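Open Lab Visit Report, Group 9
Kaltport site, March. Written by Yesenia Paucar, with notes from Thierry Marchal

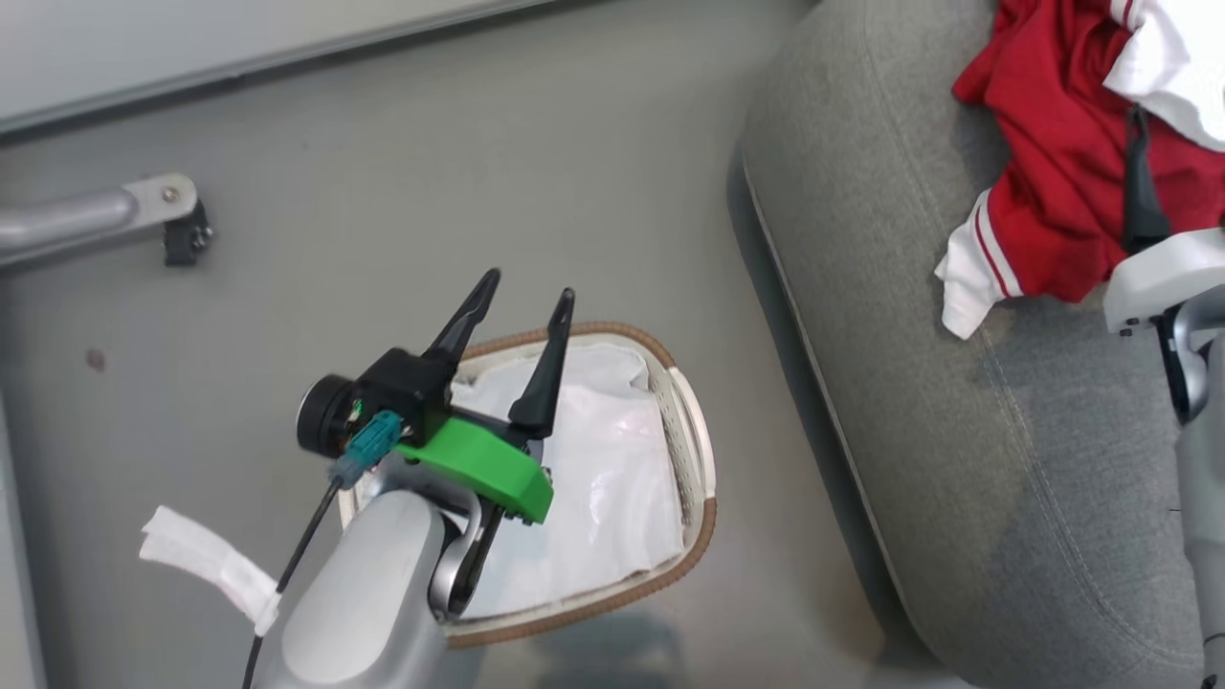
Fig. 1. Two-arm setup at the laundry demo. Lined basket on the floor, clothes on the gray seat.

Purpose of visit: see a home robot do a chore outside of a video. Compare with our own gripper plan (section 4 of the proposal).

Demo was run by Valbona Vlachou. Task = clothes off the seat, into the basket. She talked us thru the start position first, then the run. 28 people in the room so we stood in the back for the first part and moved up later.

Notes on hardware. Two-finger gripper, black pointed fingers, opens in a V. Bright green 3D printed mount between arm and fingers. Small camera on the wrist, cable goes down the side of the arm. Thierry wants to copy the printed mount idea for ours, easy to reprint if it cracks. Need to ask what material.

Notes on the task. Red garment and a white one on the seat, one on top of the other partly. Also a thin black strap hanging over the red one. We think overlap is the hard part, where does one thing end and the next start. Basket has a white plastic bag in it, wrinkled, shiny in places. Could that confuse a camera? Asked, Valbona said lighting matters more then the bag.

Q&A was short. Gerardo Testa asked about training data, answer was 112 runs for this task. Didnt catch if that was both arms or per arm. Clémence has the audio, will check.

For our project:
- wrist camera, yes
- try 2 overlapping shirts before anything fancier
- cable routing!! ours is a mess

Still to do: sketch of the mount, email Valbona re material, budget table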